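Mahuika releases version 2 of its two-arm table clearing planner

April 2023

Mahuika has put out version 2 of its open planning package for pairs of small table-mounted arms. The main change is in how the software shares out work between the two arms when a tray has to be cleared, with scraps and dishes going to different places.

Earlier versions gave each arm a fixed half of the workspace and stopped one whenever the other crossed the line. The new scheduler drops the fixed boundary. It keeps a short queue of tasks, assigns each one to whichever arm can reach it with the lower predicted joint travel, and reserves a volume of space for the length of the motion. If two reservations overlap, the second arm waits at its last safe pose.

"The old split was simple to test and wasted a lot of time," said Eulalia Lucero, who leads the planning work. "One arm would sit parked while the other did nearly everything on the tray." 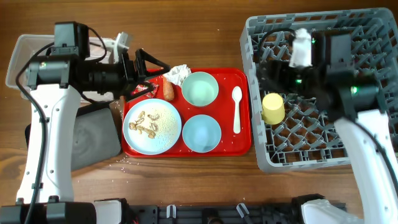
Perception has also been reworked. Crumpled items such as snack wrappers and paper napkins have no stable shape, so the package no longer tries to fit a model to them. It segments the item, looks for a raised edge and closes the two fingers across it. Plates and bowls still go through the older rim-fitting step – Lucero said that part had given little trouble.

Small loose food is handled least well. Rice grains on a plate or on the table are detected as a region but not as separate objects, and the planner has no action for them beyond tipping the plate. Rangi Cartwright, who maintains the perception module, said a wiping action was being written and should be ready by September.

The release was checked against 3,160 logged clearing attempts supplied by Jikura, replayed in simulation. According to the release notes, the new scheduler found a complete plan for 89 per cent of them. The remainder failed mostly on dishes placed too close together for the fingers to pass between. The notes give no figure for runs on hardware.

Control now runs in a separate process from planning and takes joint targets over a local socket. A stalled planner therefore leaves the arms holding position instead of dropping out. Users with custom drivers will need to change their start-up files, and a conversion script is included. Calibration files from the previous version can be kept, though Nikau McPhee, who wrote the script, recommends repeating the gripper offset step after upgrading.

The source code and notes are on the Mahuika download page. Support for the previous version will continue for five months.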